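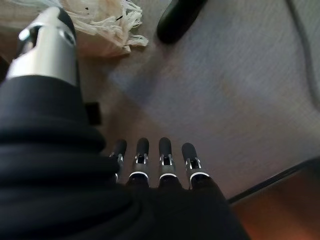 Fig. 1. Silver thumb segment with black tip; black fabric covering.

Home Catalogue Reading groups Contact
Search the catalogue Go

Sarnska Children's Library — mystery and adventure room
Shelving and stock inspection, July
Inspector: Xiomara Hutchins

1. Wall fixings, tall bays — PASS
Ruotsalainen brackets tight. Bay C re-torqued in spring, no movement since.

2. Shelf load — ACTION
Sellinska series hardbacks are double-stacked on the top shelf. Move to the base shelf. Nothing over 200 mm deep above adult shoulder height.

3. Kick stools — PASS
Rubber feet worn but within limits. Check again next visit.

4. Aisle width — PASS
1,000 mm clear between bays. Keep the book trolley out of the aisle during Saturday reading group.

5. Spinner rack, Drudent paperbacks — FAIL
Leans when loaded on one side. Out of use until the base plate is replaced. Paperbacks to go in the window boxes.

6. Stock condition — PASS WITH COMMENT
Loose staples in two puzzle annuals, both withdrawn. Mould on one spine, bagged.

7. Reading lamps — PASS
Leads clipped at about 300 mm intervals.

Item 5 to be re-inspected before the rack goes back on the floor.

This site uses cookies. Accept Manage settings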